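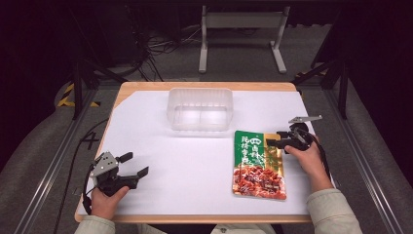

24/07/2024

I have been meaning to go to one of the Rarum open days since I saw the poster for the first one in the library in March, and then I had a cold, and then it was full, and then I forgot, so when the email came round saying there were places left for this one I put my name down before I had even looked at the calendar. It clashed with the dentist. The dentist has been moved.

For anyone who doesn't know Datov, the Waweru building is the long one past the bus depot that used to be a carpet warehouse. I took the number 36 and got off a stop too early, as I always do at that end of town, and walked the rest with a woman who was also going and who had brought her own cushion in case there weren't enough chairs. There were plenty of chairs. I rather envied her the cushion all the same.

We were a group of 28 and they split us up by the colour of the sticker we were given at the door. I was orange. Orange went to see the big arm first, then the workshop, then the tables, and I'm going to take them out of order because the tables are what I've been going on about to everyone ever since.

I had gone expecting robots, you see. Arms swinging about, perhaps something on wheels that brings you a biscuit. And what I found myself most taken with was a person in a pale jacket at a table covered with a big sheet of white paper, with a packet of something meaty in a green wrapper lying on it and a clear plastic tub further back, and a black gripper in each hand. They are hand-held things with a pair of fingers at the front, and you hold one in each hand and do ordinary jobs with them as if they were your own fingers, only a good deal clumsier. A metal plate or bracket sits on top and a cable trails off from the back of your hand. Our guide for that part called it "teaching", and it took me a while to see why.

The idea, as I understood it (and I asked twice, so any mistakes are my own), is that a person does a small task over and over with these grippers while everything gets recorded, and later on the recordings are used to train a robot that has the same sort of fingers. The project is called Pesex. The task we heard most about was the simplest one you could think of: pick up the packet, put it in the tub. They want 2,000 goes of each task before they are happy with it. I said that sounded like an awful lot of putting packets in tubs and the guide said yes, it was, and that people bring podcasts.

What I hadn't thought about is how hard a packet is. A box has edges and it stays the shape it is. A packet has a bit of air in it, and lies flat, and slides about on the paper if you nudge it, and you have to come at it by a corner or pinch the seam, and everyone seems to have their own way. Somebody in our group asked whether they were told the right way to do it. They aren't, on purpose. If everybody picked it up in the same manner from the same spot then the robot would only ever know that one manner and that one spot, so the packet gets put down somewhere different each time, and turned, and the tub gets shifted as well. I liked that very much. I thought of teaching my niece to make pastry, when I kept saying "like this" and she kept doing it her own way and it came out better than mine.

The packets themselves change too. There's a whole shelf of shopping at the back, some of it from the big supermarket and some from the Chinese grocer on the high street, all shapes and sizes, so that the thing doesn't get too used to one colour of wrapper. One of the orange group recognised her favourite noodles and got quite excited. We weren't allowed to eat anything off the shelf, which was said with a smile but also printed on a notice.

Then we had a turn! They had kept one table free for visitors and you could queue up. I'll say straight away that I was dreadful. I'm right-handed and assumed the left one could more or less rest, but you need it to steady things, and I kept forgetting I was holding it. I opened the fingers when I meant to close them. I chased a packet of crackers the whole way across the paper like someone trying to get a wasp out from under a glass, and when I did get hold of it I squeezed so hard there was a crunch, and the man behind me in the queue laughed in a kind way and then did exactly the same himself. It is surprising how much you miss the feel of things. You look and look and you still don't quite know if you've got it. I came away with an aching thumb and a lot of respect for whoever does it all morning.

A few things I noticed while waiting my turn, as I do like the backs of things more than the fronts. The floor is grey carpet (I do wonder if it's left over from the warehouse days) and it has been written on and taped up all over the place. There's a 4 by one of the tables in black, done by hand, and yellow and black tape on the floor of the sort you see on building sites. Metal rails run along beside the table too. I asked about the tape and was told it was mostly to stop people like us wandering where we shouldn't, and I stepped back over it rather smartly. And cables! I have never felt so much better about the drawer under my own television.

The big arm, since I promised to go back to it, lives in a room with a window you look through, and it was moving yoghurt pots from a tray to another tray. It is very smooth and quiet, and I could have watched for ages, though I noticed the children in the green sticker group got bored after a bit and went off to find the biscuits. It dropped one pot while we were there. There was a great "ohhh" from everyone as though it had been a footballer. The engineer looked quite pleased that we'd seen it, and explained that the arm had been trained on pots with their lids on and this one had lost its lid that morning, so it was bound to be a bit puzzled.

The workshop was my least favourite, only because it was hot and I was standing by the kiln-looking thing (a 3D printer, I was corrected). But they did pass round some old gripper fingers that had worn out, and you could feel where the tips had gone shiny with use, like the handle of my mother's bread knife. I asked if I could keep one and was told no, very nicely.

There was tea afterwards, in proper cups, and a question and answer bit that went on longer than planned. Somebody wanted to know about jobs, and I thought they dealt with it fairly - they didn't pretend to have an answer, and said the packing firm they work with can't find enough people for nights. Somebody else wanted to know whether it could fold a fitted sheet. It can't. Neither can I, so I don't hold it against anyone.

I walked back to the bus the long way round by the canal and then got home and unpacked the shopping, and I'm afraid I did it very slowly, watching my own hands. Do you know, I pick up a bag of rice with three fingers and a sort of scoop? I have no idea where I learned that. I stood there putting it down on the worktop and picking it up again until the cat came in to see what was the matter.

The next open day isn't up on the Rarum page yet, but they said to keep an eye on the noticeboard in the Waweru foyer, and you can leave your email at the desk. Wear flat shoes for the cables, and bring a cardigan for the room with the arm, as it's a good deal colder than the workshop. If you go on the 36, stay on until the depot.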